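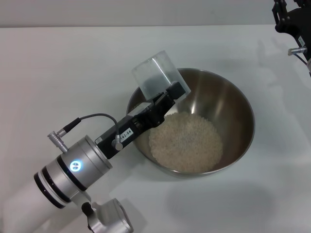
Mixing bowl and plastic cup on a white tabletop

4. Preparing your record collection for import

Before you start, close the Wakov player on all other devices. The import takes some time with a big collection – my own test library has 1,319 albums and I left it to run over dinner.

4.1 Open the Library menu and choose Add Folder.

4.2 Select the folder where your albums are stored. Each album must have its own folder inside.

4.3 Set Artist Sorting to "By last name" if you organize your shelves in this way.

4.4 Press Scan. The counter at the bottom shows how many tracks are already read.

Note: One library can hold up to 3,000 albums. If you have more, please create a second library and give it another name.

Caution: Do not rename folders during the scan. The ratings and listening notes of these albums can be lost.

4.5 When the scan is finished, open Unmatched. Live recordings and reissues go there often, as their titles differ from the original release. Choose the correct year for each one and press Save.

4.6 To keep the bonus tracks apart from the album, tick Separate Extras.

Guide written by Amr Ezzat, last checked in July.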